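Skotalstead Home Services: Gripper Work FAQ for Staff

Collected by Mark Anthony Sarmiento from questions put to the office since April. I clean and fold for a living too, so don't expect a sales pitch.

What is the job?
You do housework in a client's home with a hand-held gripper in place of your fingers, and it records as you go. Dimmont buys the recordings to train folding robots.

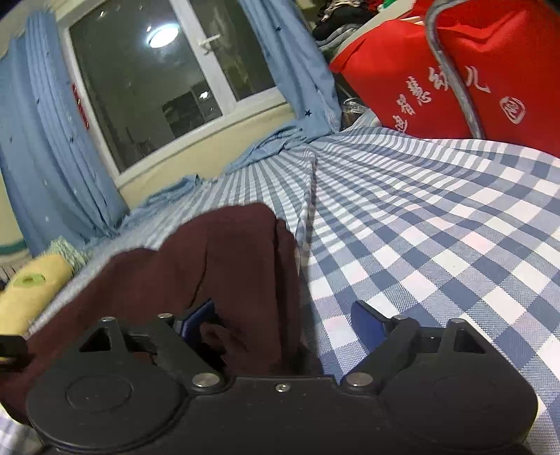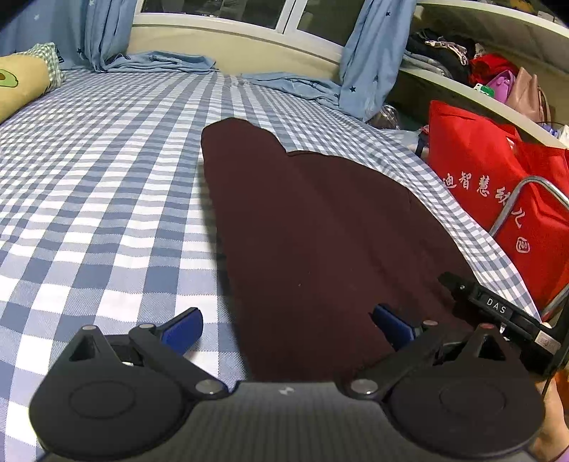 Is it harder than normal folding?
Yes, and slower. Two pads can't feel a seam the way a thumb can. A dark cloth on a checked gingham sheet, as in both shots, is easy to see and still a nuisance to pick up by one edge. Expect a sore wrist the first week.

How many clips do they want?
Dimmont asked our branch for 4,000. We have sent 1,000. Of the last 75 we turned in, 71 were accepted, and I never got a straight answer on the other four.

Am I training my replacement?
Management says no. I have asked for that in writing and have not received it.

Will I lose my regular clients?
Your hours with them are protected until the contract ends. After that, ask again.

Can I refuse?
Yes. Tell the office before your shift.

Related questions
Pay rates for recorded shifts
Wrist pain and breaks
What Humitz does with your clips
Mercado branch: shift swaps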